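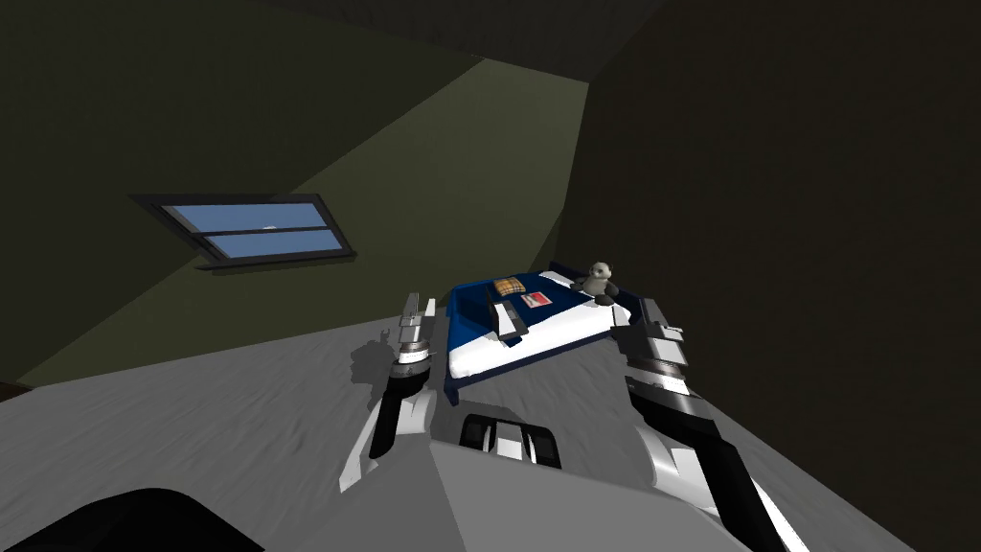 Stalleck Folding Training Goal

We have sold a good many goals out of the Nadton shop over the years, and the Stalleck is the one our own coaches keep carrying off to practice and forgetting to bring back. It's a folding soccer goal for small-sided games, sturdy enough for a club that trains every evening and light enough that two parents can get it across a wet field without a lot of grumbling.

The posts and crossbar are powder-coated steel tube, and the back frame folds flat against them on a pair of spring pins. You pull the pins, swing the frame in, and the whole thing leans against a wall or slides into the back of a van. Leave the net on if you like — most people do, and it saves all that fiddling with clips when the light is going and the kids are already kicking balls at you.

What you get:
Goal frame with folding back
Knotless net, white
4 ground anchors
3 Velcro straps for storage
10 spare net clips, and you will lose a few in the grass

Weight: 117 lb for the pair
Colors: white or yellow
Sold in pairs only

Please anchor the goals every time, even for a quick game, and on artificial turf use the Hullside sandbags (sold separately) in place of the ground anchors. Don't let children hang from the crossbar.

Ona Lepik, who coached the Morin under-12s for more than 10 years before she came to work with us, set up the first pair herself and asked the maker for a longer pull ring on the pins, so you can work them with gloves on. All goals shipped from October 2019 have the longer ring. If you bought yours before then and would like a set, write to us and we'll put them in the mail, no charge.

Delivery is to the curb, and the boxes are long, so have a friend handy. Clubs ordering three pairs or more should talk to Mackenzie Lachance at the Nadton shop about a team price. She can also tell you which nets fit older Stalleck frames, a question we get a lot — bring the inside width and height with you, or a photo of the label on the left post.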